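Odds and Ends Bin – README

Last touched January 19, 2019

What's in the folder

Hi, and thanks for grabbing this. The folder holds 3214 pictures of one grey metal bin with stuff lying in it, plus a little spreadsheet that says what the stuff is. I started it as a sorting project for my own shelves and it grew (as these things do!), and then Shengli Yin asked if she could have a copy, and then two more people did, so now it has a README.

The whole thing goes by Zustarero, which was the name of the old hard drive it lived on. I never came up with a better one.

The things

There are 240 items on the list. Most of them came out of kitchen drawers, the recycling, and one very full box from the Hutchins rummage sale. I went for everyday bits in different shapes and colours: long thin ones, round ones, squashed ones, shiny ones that drive you batty when you're trying to tell where the edge is. Crumpled things are my favourites. If you flatten a can a bit it lies completely differently from a fresh one, and I gave those their own label for that reason.

What I left out: glass, anything with food still in it, anything sharp enough to need gloves, and batteries.

The bin

Same one all the way through. It's scratched and scuffed and I haven't tried to clean it up or paint it – the marks are handy for lining one picture up with the next. The walls slope, so round things tend to drift back toward the floor when you put them near the side. Please don't label the worn patches as objects. Shengli Jiang did the first 18 sheets that way before we caught it, and I've fixed most of them, but if you find a "brown smear, unknown" in there, that's what it is and you can delete it.

The spreadsheet

One row per item per picture. Columns are picture, item, colour, lying or standing, and touching (yes or no). Colour is whatever I'd call it out loud, so you'll get "silvery" and "silver" and "grey" and they overlap. Sorry! I did try to merge them in May and made it worse, so I put it all back.

"Touching" means touching another item. Touching the wall doesn't count. If I couldn't tell, the cell is blank, and blank never means no.

Folders

There are 4 of them. Catudmont and Okov are the big ones and have been checked twice. Leftovers is stuff I haven't gotten to. Redo is the pile where the labels and the pictures got out of step, and I'd stay away from it for now.

Using it

Go ahead and use it for whatever you like – school projects, label practice, arguing about what counts as orange. I'd love to hear what you did with it. If you pass it along, please send this file too, and keep the spreadsheet with the pictures it came with.

If you spot a mistake, send me the picture name and the row number and I'll fix it the next time I sit down with it, probably in the evening with a pot of tea.

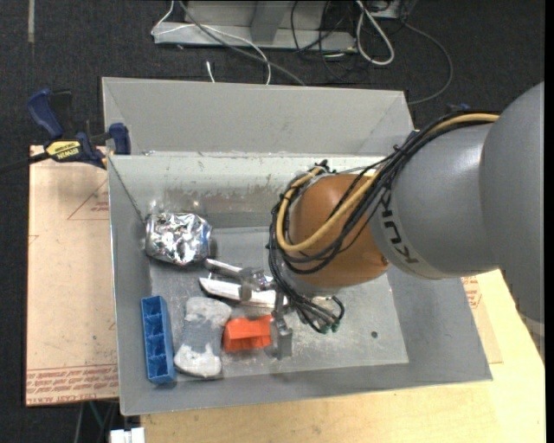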